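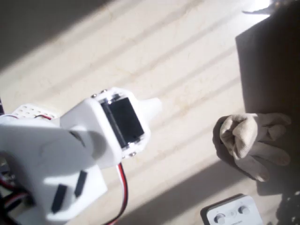 Marble floor questions I get a lot

What do you wash it with?
Warm water and a small squirt of pH-neutral stone soap. I buy the Baltolura one in the 5-liter jug and it lasts forever (well, most of a year). Two buckets, one for soap and one for rinsing, and I change the rinse water whenever it goes gray.

Can I use vinegar? My mom always did.
Please don't! Vinegar and lemon eat into marble and leave dull spots. I did it by our back door years ago and I can still find the place with my bare foot.

Why does my floor look streaky when the sun comes in?
Low sun through blinds shows up everything. Mine looks spotless at noon and terrible at 5. Usually it's soap that didn't get rinsed off, so go over it once more with plain water and dry it with an old towel. If the streaks are still there after that, they could be fine scratches, and those need a polisher.

Is beige a pain to keep clean?
I love it, to be fair to the white crowd. The tan veining hides crumbs and dust like you wouldn't believe. Coffee is another story. Blot it, don't rub.

Do you wear gloves?
For mopping, rubber ones. For moving furniture or scraping up old grout I like plain cloth work gloves, the cheap kind, and I drop them wherever I happen to be standing. I shake the grit out before I go near the tile with them.

How often should I seal it?
I do mine every 12 months, two thin coats. Drip some water on the tile first: if it soaks in and leaves a dark patch, you're due.

Can you come look at my floor?
I'm in Novotport most Mondays. Leave a note on the contact page and I'll write back!

Mpho Mabaso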